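Tabletop Arm Rules: A Gallery With Complaints

Posted 2/15/19

Wosach asked for a gallery to go with the new bench rules for two-arm stations. The rules run to 7 pages. I was against them at that length and I still am, so read the notes with that in mind. Where I think a rule earns its place I say so. Where I think it was copied from some bigger plant's binder, I say that too.

A word on what the rules cover. They are for small arms fixed at a table, doing light sorting and pouring and pick-and-place with household items. They are not for the palletizing cells at Mistwood, which have fences and their own paperwork. People keep mixing the two up, and half the silly lines in the draft come from that.

Rule 2 says the work area must hold "only items needed for the task." Fine on paper. The trouble is that no two people agree on what a task needs. The Abella bench reads it as stripping the table bare, and then they wonder why their arms do badly anywhere that looks lived in. My reading is simpler. If it's on the list for the run, it stays. If it isn't on the list, it goes, and that includes your coffee.

Rule 4 is the one people ask about most: each arm gets a side, and an arm that isn't working keeps clear of the one that is. I have no quarrel with the idea. I do have a quarrel with the draft never saying how far is clear. 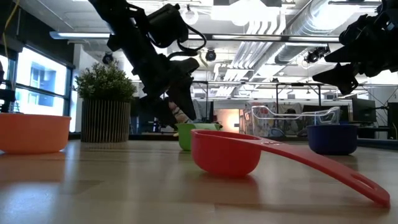

Two arms over one table, with four colored cups, a clear container and a plant. The left gripper is down by the green cup; the right one is open and empty over the blue.

Look at the right arm and try to decide whether it meets Rule 4. I asked that question of a few people at Kotier and got different answers, all of them confident. One said it's on its own side, so it passes. Another said an open gripper over a cup counts as working. The rule supports both of them, and that's a bad sign for a rule.

The plant is worth a look too. It stands at the rear of the table, between the orange cup and the green one. Rule 2 would have you ask if it's on the list. Rule 5, on "soft or irregular objects within reach," would have you write it up on a separate sheet. I'd take the first question and skip the sheet.

Then there's Rule 6, on shiny surfaces. I laughed at this one when I first read it and I've come around a little. The tabletop has a glossy finish, and you can see the red cup's reflection stretched out on it, plus a patch of daylight at the lower left. The draft wants a matte cover on every table like that. I'd want to see some proof first. We have logs from almost 2,000 runs and not one of them notes the light, so anyone who tells you glare is the problem is guessing. Write down the light for the next 500 and then we can argue.

What I'd keep: the item list, the side for each arm (with a real distance in it), and the stop button check before each run. What I'd drop: the matte covers, the plant sheet, and the page of definitions that spends a paragraph on the word "table."

Comments on the draft are open through April. Send them to the bench rules inbox at Wosach, and please quote the rule number.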